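Jinbridge Support
Ticket 625: Exported recipe sheet prints half of the text only
Opened by: Michalis Karagiannis
Opened: Wednesday, April 21, 2021
Product: Jinbridge Page Maker, desktop version
Status: Solved

Hello support team,

I am making the recipe sheets for the cooking evenings of our club in Murnley. The sheet for noodles has 2 pages. On the screen everything is correct. When I export to PDF and print it, the second page stops after the line "Drain the noodles" and the rest of the page is white. The other sheets, which are made from the same template, print well.

What I tried until now:

Restarted the program and the computer. Same result.
Printed to the other printer, the one in the Basham office. Same result, so I believe the printer is not guilty.
Changed the font from Kourkoulas to the standard one. Now one more line is printed, but after it the page is white again.
Made the export without pictures. The text is complete!

The last test made me think that the picture on page two is the problem. It is placed between the paragraph for draining and the paragraph for serving.
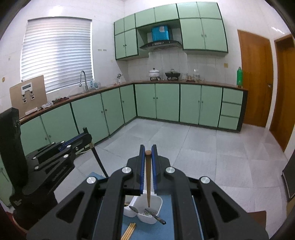

Nest Sayce replied: Thank you for the clear list, Michalis. Please click the text box on page two and look in Layout, then Wrap. If it is set to "Fixed height", the box cannot grow when a picture is put inside, and the lines at the end are hidden in the export. Change it to "Grow with content" and export again. Which version do you have?

The version is 13.2. I looked, and it was "Fixed height", although I do not remember that I ever chose this. After the change the complete text is in the PDF, but the page number has moved below the margin and my printer does not print it.

Nest suggested to lock the footer first (Layout, Footer, Lock position) and to make the lower margin 29 mm. I did both in this order and printed again. Page two is now complete, with the number in its place.

One small wish for a next version: please show a warning when text is hidden in a box. I searched for this during two evenings.

You can close the ticket. Thank you for your patience.

Michalis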